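Saturday, sim kitchen, fridge set

Target for the fridge tasks is 3,000 kept demos. We stood at 866 this morning. Eamon Mulcahy drove the arm until lunch and I took over afterwards, same teleop settings throughout so the two halves can be compared. Data goes to the Prukau share as usual, under fridge_b. Sotico build, not the new one, until the contact changes have been looked at.

## Wrist view, doors open

Checked the hand camera first. With both doors open the fingers frame the gap nicely and the drawer and door bins are all in view. The small yellow-green item on the shelf is easy to find. The red one is mostly out of view at the top, so a policy working from this camera alone would have very little to go on. Worth starting the reach a bit higher.

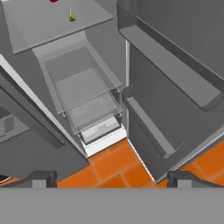

## Side view, reaching in

Eamon's runs use a low approach, with the elbow bent and the hand brought in from the right. It keeps the forearm away from the door, but the wrist has less room to turn once it is inside.

The red bottle is the awkward object. It sits close under the glass shelf and the fingers have to come at it from the side. I've been pausing just short of it before the last move, and I think those pauses should be trimmed before training or the model will learn to wait. 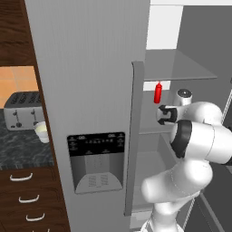 Label wording for this one: "pick up the red bottle". Eamon had been typing "sauce bottle" in some of his and "ketchup" in others. Fixed by script, old labels kept in a separate column. The toaster and cup on the worktop stay where they are for this set. Fitzgerald wants them shuffled in the next one.

## Things to sort out

1. Reset the episode if the hand touches the door before the first grasp. At present it carries on and we get a long, messy recovery that can't be used.
2. Second camera is too close to the arm. The links hide most of the rack and you can't judge what the hand is near. Move it back and raise it, then redo the calibration. 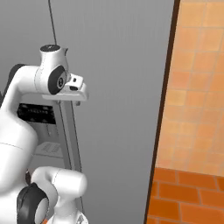 3. Write down the start pose. We have been setting it by eye, and Dritport's loader rejects episodes where the first joint reading is too far from the rest.
4. Add a batch of 50 with no grasp at all, only moving the open hand over the floor and along the cabinet fronts. The model closes its fingers far too readily at the moment.

Began on item 4 before packing up. Fingers wide, nothing on the tiles between the hand and the units.

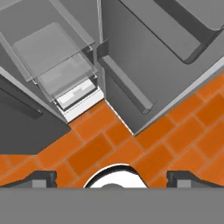
Kept 2 of these so far, both slow. The speed limit was still at the value for the shelf work, so it needs putting up before the rest are done. Eamon has the morning slot next time and will start there.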